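4.2 Closed doors in the simulated kitchen

We tested the Zeltora kit, version 2, as it is sold, with the scene pack from May and no tuning of our own.
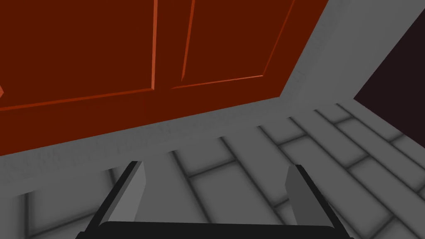 The license covers 128 door tasks, and we ran 11 of them. Setup took one afternoon.
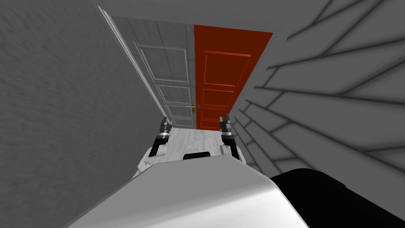 Figure 3. Rendered view of both arms before closed double doors, grippers empty.

Rasa Mockus objected that the price of the kit is too high for a small laboratory. We agree in part.

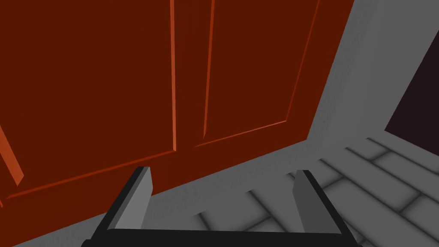 4.3 Cost and support

Support answered us by email.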